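Kamumero two-arm cell - progress report to Polen
April 28, 2020
Prepared by Saranya Bangera

Where we are

The grant pays for one machine, set up to do floor pickup and bagging, and for the upkeep to keep it going through the trial. The February report said the cell was "nearly ready for daily use." I didn't write that line and would not have. The cell runs, but it needs more looking after than the plan allowed for.

Setup

Both arms are mounted and both grippers open and close on command. The left one has been steady. The right one lost its zero position 3 times in this period, each time after a long reach toward the floor. Santosh Khurana re-zeroed it and thinks the cable is pulling on the wrist near full extension. That may be so. We changed the cable slack and the problem has stayed away for 190 cycles, but I would want a good deal more than that before calling it fixed.

We also settled on a fixed work spot along the wall, with the bag hung from an adhesive hook and the bucket on the floor under it. Earlier the bucket moved from session to session and we could not tell a bad reach from a bad layout. 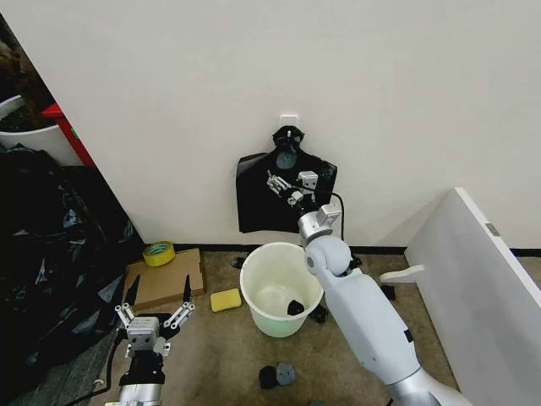

Upkeep

Treranness supplied a service schedule that calls for a fingertip check every 100 cycles. We follow it, and we also look over the finger joints at the same time, which the schedule leaves out. Grit from the floor gets into the pivots. Santosh cleans them with a dry brush - the spray in the service kit left a film that held the dust.

The camera housing screws on the left gripper had worked loose by the second check. They are now on the list.

Results so far

The log shows 3259 cycles since setup. Please don't read too much into that number. It counts every start, including the ones we stopped by hand, and the software does not mark those separately. Until it does I won't quote a success rate, and I would ask that the figure in the Işık slides be taken out.

Money and time

Spending is within the budget. The spare wrist cable was not in the original plan and came out of the parts line. Hours are over, nearly all of it on the right arm.

Next period

Add a stop reason to the log. Run the right arm at full reach on purpose until the zero drifts or we are satisfied that it won't. Hold off on the second work spot until then. Treranness has offered a longer-life fingertip; we have asked for wear data and have not received any.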